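A **drive cage** is the part of a computer case, server or storage cabinet that holds hard disk drives in place. It is also called a drive bay frame, a disk cage or, in older manuals, a drive basket. The cage carries the weight of the drives, keeps a fixed distance between them and leaves a way for air to pass. It does not usually contain any electronics of its own, although in many storage cabinets a circuit board with connectors (the backplane) is fixed behind it.

## Name

The word "cage" was taken from the open sides of the early models, which were bent from sheet metal with large windows cut out to save weight. The name stayed in use when closed boxes and plastic frames became common. Some writers keep "bay" for the empty space which one drive fills, and "cage" for the whole structure around several bays. Shops do not always follow this difference, and a buyer may find one article sold under both names.

## Construction

Most cages are made of steel or aluminium sheet, folded and then riveted. Cheaper ones for home computers are often moulded in plastic, sometimes with metal side plates. Grey and black are the usual colours. A painted cage is easier to clean, but the paint must be left off at the fixing points if the cage is to be earthed through the case.

The inner width follows the size of the drive. Two sizes are in general use:

- **3.5-inch**, for desktop and server hard disks
- **2.5-inch**, for laptop disks and most solid-state drives

A 2.5-inch drive can be put in a larger bay with an adapter plate. The opposite is not possible.

Small cages hold 2 drives, and a common type for home servers holds 5. Cages for machine rooms are often joined in rows, so that the whole front of the cabinet is covered by drives.

## Fixing the drive

There are three main ways of holding a drive in its slot.

**Screws.** The drive is pushed in until its threaded holes meet the holes of the cage, and screws are put in from both sides. This is the oldest way and holds the drive very firmly. The screws for 3.5-inch drives normally have a coarser thread than those for 2.5-inch drives, and mixing them damages the holes.

**Rails.** A strip is clipped on each side of the drive, and the strips slide along grooves in the cage. The Plokent rail, which was sold together with many office computers, had a small spring tongue at the front that had to be pressed inwards before the drive would come out. Old rails become brittle, and the tongue is generally the first part to break.

**Trays.** The drive is fixed in a tray, also called a caddy or a sled, and the tray is pushed into the cage and locked with a lever. Trays are preferred where drives are changed while the machine is running. Trays of different makers can seldom be exchanged, even when they look the same from the front.

## Vibration and cooling

A hard disk contains turning plates, and for this reason it shakes a little whenever it works. When several drives stand in one stiff cage, the movement of one can disturb the others and make reading slower. Rubber rings at the screw holes are the usual remedy. They should not be tightened until they are flat – the effect is then lost.

Drives also give off heat. A gap between neighbouring drives is left for air, and a fan is often mounted at the front or the back of the cage. If only a few drives are installed, it is good practice to leave an empty slot between them.

## Position

In tower cases the cage stands low at the front, with the drives lying flat, one above another. Some makers turn it sideways so that the connectors face the side panel. In flat cases it may hang from a crossbar under the lid. The Grerow small office case was of the hanging type, and its cage had to be unhooked before the memory could be reached.
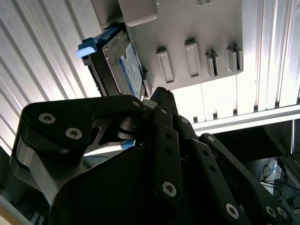 *A hard disk drive slotted in a light grey drive cage, at upper left.*

## Inserting and removing

The machine is switched off and unplugged first, unless the cage is made for changing drives during use. The drive is held by its sides, and the green or blue board on its underside, where it is exposed, should not be touched. It is guided in straight and with even pressure. If it stops halfway, it should be taken out and checked, as a bent edge or a forgotten screw can be the cause.

On removal, cables are pulled by the plug and never by the wire. Labels with the slot number are useful when all the drives are to go back in the same order.

## Collecting

Old cages have little value by themselves, but they are wanted by people who restore computers. The Ludinska collection, begun by Pejman Nikzad and later put in order by Lindsay Dunstan, has over 2,000 loose computer parts, among them a complete row of Osman cages with their original trays.

## See also

- Backplane
- Computer case
- Hard disk drive
- Hot swapping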